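首页 > 工作记录 > 家务与车间杂活 > 缝合
五月，周四　记录：Senad Tomić

接着上周的问题：机器能不能接手缝补这类杂活。Urkent 那边想要的是补帆布、缝坐垫套，Stovanberg 车间要的是缝皮护罩。布料还没到，先看组织垫上的缝合，针、线、切口都齐，难处差不多。

上午整理了165段记录，挑出抓针和打结两类。抓针好办，弯针夹住以后角度一般能保持。麻烦在线：线软，会自己立起来打圈，钳口一转就容易缠上。单针间断缝合每针都要重新理线，中位用时319秒，Tasbridge 的裁缝师傅缝一针大约19秒。

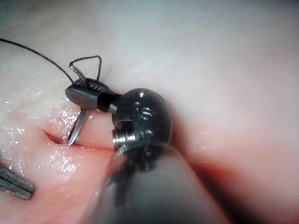
弯针、黑线，双钳操作。
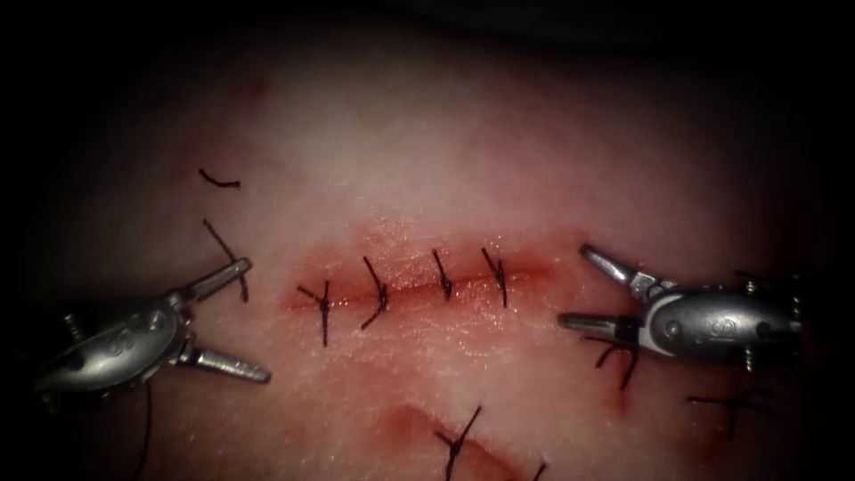
Raelene Tawhiri 看完初稿回话说，别拿裁缝的速度比，家里补一个坐垫套放一夜也无所谓，她更在意中途要不要人守着；照现在的做法，线一缠就得有人过来，那还不如自己缝。这个意见我同意，下一版表格加一栏“人工介入次数”，用时挪到后面。

待办：
帆布样到货后先试12针，线换粗一号。
理线动作单独标注，不和打结混在一起。
剪下的线头要清走，留在布面上会干扰识别。
问 Chan 要皮护罩的废料，厚薄各一块。

叠衣服那组的结果另记，不放这一页。

联系：缝合组工作台　|　版权归本组所有　|　返回顶部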